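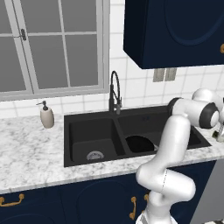
Henditz Teach Kit review: a month of showing a simulated arm how to do the dishes

I have wanted to teach a robot arm to do kitchen chores for years, and for years the thing in my way was the price of the arm. The Henditz Teach Kit gets around that by letting you do the teaching in a simulated kitchen first. You get a hand controller, a foot pedal, a small USB base and a license for the software, which is called Plerulari. The arm and the kitchen live on your computer. You move your hand, the arm on the screen moves, and everything you do gets saved so a learning program can copy it later.

I paid $457 for mine, with my own money, and I've used it nearly every evening since it arrived. Short version: I love it, and a few things about it drive me up the wall.

Setup

It took me most of an evening, and that was my own fault for skipping the page about the base. The base has to sit flat and it has to face the same way as you do. I had mine turned sideways on a stack of magazines, and every time I pushed forward the arm went left (this is very funny for the first five minutes). Once I put it on the desk properly and held the pedal down through the calibration, it was fine, and I haven't had to redo it since.

The software wants a decent graphics card. My desktop is nothing special and it runs smoothly. My laptop could open the kitchen but the picture dragged behind my hand, and you really can't teach anything with a lag like that. You overshoot, you correct, you overshoot the other way, and all of that wobble ends up in the recording.

The kitchen

Plerulari comes with several rooms and I've spent nearly all my time in the one with the navy cabinets and the marble counter. It's a nice place to work! The double sink is matte black, and I thought that was just somebody's taste until I tried to get a dark bowl out of the right side. A black bowl in a black basin gives your eyes very little to go on. You're hunting for a bit of light along the rim. It's hard for me and I'd guess it's hard for the learner too, so if you're starting out, switch to a pale bowl in the object menu and come back to the dark one later.

The tall faucet is the other teacher in that room. It arches over toward the same basin, and my first dozen attempts all involved the wrist clipping the spout. After a while I worked out that I should bring the arm in from the right and keep the elbow high, and now I do it without thinking. The soap pump on the left side of the counter has plenty of space around it, and I'd call it the best beginner's target in the whole kitchen.

How the hand control feels

This is where the kit wins me over. The controller is light, the grip is soft, and the arm follows you with a very slight softness that I took for a fault and now think is just right. You squeeze the pedal to take hold of the arm and let go to rest. While the pedal is up you can move your hand back to a comfortable spot, squeeze again and carry on from there. I can do a long reach into the sink with my elbow on the desk the entire time.

There's a slow setting that scales your movements down, so a big sweep of the hand becomes a small nudge at the wrist. Use it! My recordings got much better the day I started switching it on for the last bit of every reach.

You can also drive with a gamepad, and my brother-in-law Ravindra Mishra swears by it. He's better at it than I am with the hand controller, so I won't argue, but for tipping and turning things I want my own wrist in charge.

What I can't feel is contact. When the arm touches the edge of the basin the controller gives a short buzz, the same buzz whether you've brushed it or rammed it. I'd have gladly paid more for something with a bit of push back.

Recording and sorting

Each attempt is saved as a clip that you can replay from any angle, trim at both ends, and mark keep or toss. The trimming is quick and I've come to enjoy it, in the way you might enjoy shelling peas. I have 34 keepers for the bowl task at the moment. The software will let you store 900 clips per project before it asks you to start a new one, so I'm in no danger.

My niece Shakuntala sat in one evening and spotted something I'd missed on replay. I was pausing above the bowl every single time, getting my nerve up, and the trained arm had learned the pause as well. It would reach the bowl and just hang there. We recorded a fresh batch with no dithering and the hanging stopped. Watching your own bad habits come back at you from a machine is a strange feeling and I recommend it.

Training itself is one button and a long wait. Mine runs overnight. The settings page behind the button is thin, and the help text for it is worse.

Things I'd fix

The cable on the pedal is too short for a standing desk. The undo key sits right beside the save key. Export works only to Henditz's own format unless you install the free Tymoshchuk converter, and you'll find that mentioned once, near the back of the manual. Version 2 of the software is due in February and the release notes promise open export, so maybe that one goes away.

I also looked at the Skurnix glove before buying. It's a lovely object and tracks each finger, but for a single arm with a simple hand on the end I'd be paying for fingers I don't use. If you plan on teaching a hand with real fingers, try that one first.

Who should get it

Anyone who has been curious about teaching by demonstration and hasn't got the room or the cash for an arm. It would suit a school club too, as long as there's one good computer to share. If you already own an arm, check the supported list before ordering, as it's short and mine would-be favorite isn't on it.

Four and a half stars from me. I'd knock off the other half for the pedal cable alone. Next I'm going to try the cabinet doors – those gold handles look like trouble.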